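Gripper upkeep meeting, Okville workroom
Mon 4 June
Minutes typed up by me, so blame me for the spelling!

We started with the hand-held pair, as that's what everyone wanted to moan about (me included). The left one has been closing a touch late since we swapped the finger pads, and I'd put it down to the new Iltomeck screws being done up too tight. We agreed to back them off a quarter turn and try again before ordering anything.

Marker cubes next. I'd like them checked for wobble every 500 grasps, the others said that's a lot of checking, and we settled on once a morning. If a cube moves at all, stop and redo the calibration – no pressing it back on and hoping! The last full calibration is run 905 in the Nitow log.

Then cloth, which is still the fiddly one.

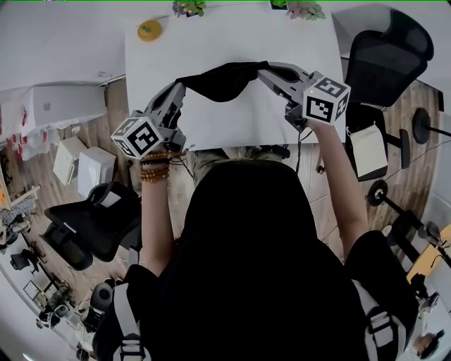
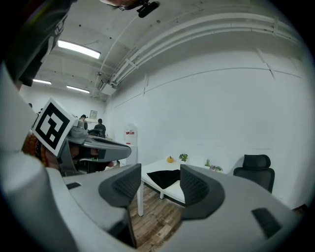
The hand-held grippers and the black cloth, at the white table

I went on a bit about cable slack (sorry). The right-hand cable needs enough length to reach the far corner of the table without tugging, so I'm going to re-route it and add a second clip. We've got 17 clips left in the drawer, plenty.

Finger pads: Lumenta say theirs last up to 3,000 grasps. We'll note the date whenever we change a set and see how ours get on.

To do
Me: screws, cable, new label for the pad drawer
Everyone: cube check first thing, write it in the log
Carried over to October: spare charger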